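Journal > Kitchen and Money > Entries

Oct 18, 2024

Day 21 of the Wellgate plan and I am no closer to believing in it. The app says I have "saved" 984 dollars since I signed up. Saved from what? It compares what I spend on food with what it thinks a person in Mimley would spend, and then congratulates me on the difference. I never spent that much in Mimley in my life. I could claim to have saved a boat.

Decha Bunnag swears by it, but Decha also swore by the cabbage thing in August and was eating noodles over my sink by the second week. I told him I would give it 40 days and write down what I really ate, so that is what this is.

Breakfast: toast, the end of the marmalade. Lunch: rice and the green beans from last night, which were better cold. Dinner was supposed to be the lentil bake, rated "effortless." It took two pans, a sieve and most of the evening. I would like to meet the person who peels a squash effortlessly.

Stopped at Chaimongkol on the way home for fish sauce. The app wants you to buy its own list from its own partner shops, and Chaimongkol isn't one, so the trip doesn't exist as far as Wellgate is concerned. A jug of vinegar, a sack of rice and the fish sauce, all unrecorded. I have my doubts about any budget that can't see a sack of rice. I put it in the notebook instead – 37 dollars, and the rice will last past the end of the plan.

A letter came from Lustwood too, the old electric supplier, telling me I could be paying less if I came back. I left them for exactly that reason. Filed it with the others.

Read a bit more of the Wellgate booklet after washing up. There is a page on "mindful portions" that tells you to put your fork down between bites and ask how you feel. I felt like finishing my dinner. I don't doubt that some people eat too fast, and I am probably one of them, but I don't see why the advice has to come with a monthly fee. My grandmother gave it away free, with a smack of the spoon.

Tomorrow's menu says barley soup. I have no barley and no plans to get any, so it will be the rest of the lentils with an egg on top.

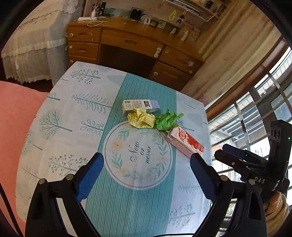
If the egg counts against me, the app can take it out of the 984.

Contact | Copyright | Back to top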